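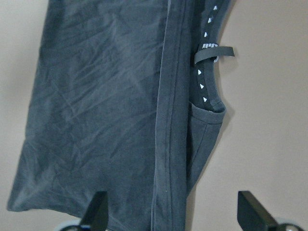 A t-shirt cinzenta dobrada, vincos incluídos.

Borwood Vareveck, prancha de dobrar roupa: três semanas de uso e uma gaveta que continua igual

Comprei a prancha de dobrar da Borwood contra a minha própria opinião. A minha irmã tem uma, a Melina Katsaros, que dividiu casa comigo em tempos, tem outra, e as duas falam dela com um entusiasmo que eu só costumo ouvir a quem acabou de deixar de fumar. Uma prancha de plástico com abas. Mete-se a t-shirt em cima, viram-se as abas pela ordem certa e sai um retângulo. Eu dobro t-shirts desde os oito anos e nunca senti que me faltasse equipamento.

Mas a gaveta de cima da cómoda andava a encravar, em maio mudei a roupa de inverno para o roupeiro do corredor e achei que era boa altura para experimentar. Fica a crítica para quem estiver na dúvida, e aviso já que não fiquei convencido, embora também não a tenha devolvido.

O que vem na caixa

A prancha, dobrada ao meio, e uma folha de instruções em seis línguas. O português é do Brasil numa frase e de lado nenhum na seguinte ("vire o painel da esquerda para o dentro"). Os desenhos percebem-se. São 3 painéis grandes, mais um pequeno em baixo ao centro, ligados por dobradiças do mesmo plástico. O modelo chama-se Vareveck, não faço ideia porquê. Há uma versão mais pequena para roupa de criança, a Ustico, que não testei.

O plástico tem furos, supostamente para o ar sair quando se viram as abas. Acredito. Também poupa plástico ao fabricante, e nisso acredito ainda mais.

Aberta ocupa a mesa quase toda, e isto convém saber antes de comprar. Se costuma dobrar a roupa em cima da cama, esqueça: no colchão as abas não assentam e a prancha dança. Precisa de uma superfície dura, lisa e desimpedida, e cá em casa a única que cumpre esses requisitos é a mesa onde se janta.

A parte em que funciona

Com t-shirts de algodão de grossura normal, acabadas de sair do estendal e esticadas à mão antes de ir à prancha, funciona. Ficam todas com a mesma largura. Empilhadas, parecem de loja. A minha filha, que não é impressionável, perguntou se eu tinha comprado roupa nova.

Com polos também vai bem, desde que se aperte o colarinho. Com toalhas de rosto é excelente, melhor até do que com roupa, mas não me parece que alguém compre isto para toalhas de rosto.

Demora-se a apanhar o jeito. Nas primeiras peças virei a aba direita antes de alinhar a gola e saiu um trapézio. Ao fim de uma máquina de roupa já ia sozinho, sem olhar para a folha.

A parte em que não funciona

A prancha dobra. Não alisa. Parece evidente dito assim, mas o texto da embalagem promete "roupa impecável em segundos", e é por causa dessa palavra, impecável, que escrevo isto.

Veja-se a t-shirt cinzenta da fotografia. Está dobrada, de acordo. Tem também a parte larga coberta de vincos miúdos, uns a cruzar os outros, mais uns franzidos junto à bainha de baixo. Se o tecido entra amarrotado, sai amarrotado e dobrado. Num cinzento escuro como este nota-se muito, porque cada ruga apanha luz e fica mais clara do que o resto. Numa t-shirt branca talvez eu nem reparasse.

E depois há as costuras. Em malha fina a costura é mais rija do que o pano à volta e faz um lombo ao comprido, que puxa para um lado. A pilha começa a inclinar-se e, a partir de certa altura, cai para a frente quando se abre a gaveta. O método da prancha parte do princípio de que a roupa é uma folha de papel. A minha não é, sobretudo a que já tem anos de máquina e torceu nas costuras laterais. Nessas, alinhar pela gola ou alinhar pela bainha dá dois resultados diferentes, e nenhum é direito.

Camisas: não. As instruções dizem que sim, abotoadas e de barriga para baixo. Experimentei com quatro ou cinco e todas ficaram com um vinco atravessado no peito que depois só saiu com o ferro. As camisas continuam em cabides, onde sempre estiveram bem.

Camisolas grossas: as abas não fecham. Calças de ganga: as dobradiças queixam-se, e eu parei antes que partissem.

Roupa interior e meias: para isso a prancha é grande demais, e de qualquer modo não estou preparado para ser essa pessoa.

A questão do tempo

Vende-se como poupança de tempo. Medi, com o telemóvel, por teimosia. A dobrar t-shirts à mão, da maneira como a minha mãe me ensinou (mangas para trás, meio, meio), sou mais rápido do que com a prancha. Não muito, mas sou. O que a prancha dá é regularidade. Se a regularidade lhe interessa, ótimo. Se a roupa vai para uma gaveta fechada que só você abre, pergunte-se quanto é que ela vale.

Há também o tempo de ir buscar a prancha, abri-la, limpar a mesa, voltar a fechá-la e arrumá-la atrás da porta da despensa, de onde escorrega sempre que alguém vai ao arroz. Esse tempo não aparece nos vídeos.

O que dizem os outros

Antes de comprar li bastantes opiniões, e na página da marca havia 3.790 avaliações, a maior parte de cinco estrelas. Muitas eram do género "chegou rápido" e "ainda não usei mas parece boa". Com este critério também eu dava cinco estrelas ao carteiro.

A que me ajudou mais foi a de Myrto Fragkou, que assina uma análise comprida num blogue de organização doméstica e chegou a uma conclusão parecida com a minha, com mais paciência: a prancha é boa para quem tem muitas peças iguais e fracas para dobrar à mão, e dispensável para os restantes. Ela também recomenda passar a palma da mão do centro para fora antes de virar cada aba. Fiz isso e melhora, de facto. Mas se vou alisar a t-shirt com a mão antes de cada dobra, já fiz a maior parte do trabalho sem ajuda nenhuma.

A Melina, quando lhe contei, respondeu que o meu problema era não tirar a roupa da corda a horas. Tem razão quanto à roupa. Quanto à prancha, continuamos em desacordo.

Durabilidade

Três semanas é pouco para falar disto. A caixa anuncia dobradiças testadas para 1.000 dobras. Parece muito até se fazer a conta: numa casa de família, com várias t-shirts por pessoa e por semana, chega-se lá mais cedo do que se pensa, e a embalagem não esclarece se uma dobra é uma peça completa ou uma aba virada. Escrevi à marca a perguntar. Ainda não me responderam; se responderem, acrescento.

Por enquanto as dobradiças estão boas. O painel da esquerda já tem uma zona esbranquiçada onde dobra, e é por aí que espero que comece a ceder. O plástico agarra eletricidade estática e, com ela, cotão. Em roupa escura isso é aborrecido: sai-se da prancha com uma t-shirt muito direitinha e cheia de pontinhos claros. Um pano húmido resolve, antes de começar. É mais um passo.

Comparação com a da Manolakis

A minha irmã emprestou-me a dela, da Manolakis, durante um fim de semana. É de cartão rígido forrado, pesa menos, assenta melhor e faz menos barulho a fechar. O barulho da Borwood é um tema: um estalo seco por cada aba, o que às onze da noite num apartamento se ouve no quarto do lado. Em contrapartida a de cartão já tem um canto esfiapado e não se pode limpar com nada molhado. O resultado na roupa é exatamente o mesmo, rugas e tudo.

Se tivesse mesmo de escolher uma, levava a da Borwood por causa da limpeza. Mas também pode recortar uma caixa de cartão grande, colar os painéis com fita larga e ver se lhe toma o gosto antes de gastar dinheiro. Há moldes por todo o lado.

Para quem serve

Para quem tem gavetas abertas ou prateleiras à vista. Para quem vende roupa em segunda mão e precisa de fotografar ou enviar tudo do mesmo tamanho, e aqui até acho que compensa bem. Para pôr os miúdos a dobrar a própria roupa: a minha filha achou-lhe graça durante 6 dias, ao sétimo voltou a fazer uma bola.

Não serve para quem espera deixar de passar a ferro, nem para quem tem pouco espaço, nem para camisas, diga a caixa o que disser.

Pontos a favor
Dobras iguais em t-shirts, polos e toalhas pequenas
Limpa-se facilmente
Aprende-se numa máquina de roupa

Pontos contra
Não tira um único vinco
Ocupa a mesa inteira e arruma-se mal
Barulhenta
Junta cotão, pior na roupa escura
"Impecável" na embalagem

Nota: duas estrelas e meia em cinco. Arredondei para três no formulário da loja, que não aceita meias, e já me arrependi um bocadinho.

Acrescento, a pedido de quem perguntou nos comentários: sim, experimentei passar a t-shirt a ferro primeiro e só depois levá-la à prancha. Fica muito bonita. Dobrada à mão, depois de passada, também fica.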